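What happens to the toys we give away
May 10, 2018

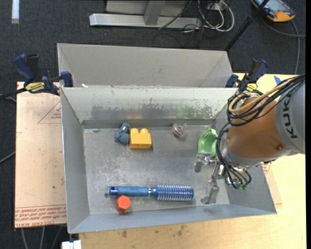
Small toys in a metal bin, with a second bin behind.

Most families with young children have a cupboard they would prefer not to open. Single bricks, figures from the front of comics and parts of games that no longer have a board all end up in it. When the door stops closing, the lot goes into a carrier bag and then to a charity shop.

Many shops would like you to stop there and think. Mixed bags of loose toys are among the hardest donations to deal with. Each piece has to be looked at by hand, and a good share has no safety mark, which means it can't be sold in the UK as a toy. The shop may then have to pay to have it taken away.

Demstead has tried something different. Its toy library opened in a former shoe shop 9 years ago and now has 3544 items on its books, nearly all of them given by local people. Members pay £2 a month and can borrow up to four things at a time. Train sets and wooden kitchens go out most. Jigsaws hardly move until the winter.

Pramila Katiyar has run the library from the start. She used to be a nursery manager and still talks about toys in terms of how long a child will stay with them.

"Parents bring in the thing that cost the most and tell us it was barely touched," she says. "Then the child sees a tub of farm animals and won't leave."

Her advice to donors is simple. Wash plastic toys in warm soapy water and let them dry overnight. Take out batteries. Keep sets together in a clear bag, with a note saying if a piece is missing. Soft toys need a sewn-in label, and without one she has to say no.

Broken toys are a separate problem. Most are made from several kinds of plastic joined with metal screws, and few council collections will take them. Some household waste sites accept hard plastics, so it is worth ringing first. Anything with a plug or battery should go in the small electricals skip.

Repair is slowly coming back. The library holds a mending morning once a month, and last August it dealt with 18 toys in a single session. Loose wheels and dirty battery contacts were the usual faults.

Katiyar would like to see fewer toys bought in the first place, though she doesn't expect it soon. January is still her busiest month for donations, and the spare room upstairs is full until Easter.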